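Category: Home Office > Desks & Cable Tidying
3 min read | 8 comments | 2 shares

Desk against a brick wall, where do the cables go?

bellholm_26
I'm setting up a white desk in a corner with bare brick and I don't want to drill into the mortar. Right now everything hangs down behind the desk. Has anyone used the Doma clips? They're adhesive.

sekar
Adhesive won't hold on brick. I tried 3 brands and they all came off by June. Put the clips on the underside of the desk instead.

I-seul Oh
Disagree about drilling. Mortar is easy to patch. Two screws and a Woo tray and you're done.

sekar
Easy to patch if you own the place. He may be renting.

bellholm_26
Renting, yes. So no screws.

I-seul Oh
OK, then use what the room already has. Our office is brick too. 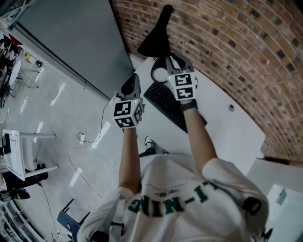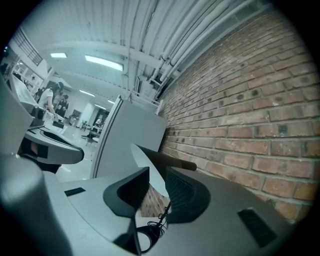

My advice is to decide where the keyboard goes before you buy any clips. I moved mine twice and had to redo the ties both times. If your desktop has a small round cable hole like the one in the first photo, run everything through it and leave the wall alone. The pipes and conduits in the second one run up where the ceiling meets the brick, so if your power comes from up there you'll need a long cord.

sekar
A hole that size won't take a monitor plug. Measure first.

I-seul Oh
Mine took it. Depends on the plug.

bellholm_26
My desk has no hole, but the landlord doesn't own the desk. I'll drill that and skip the clips.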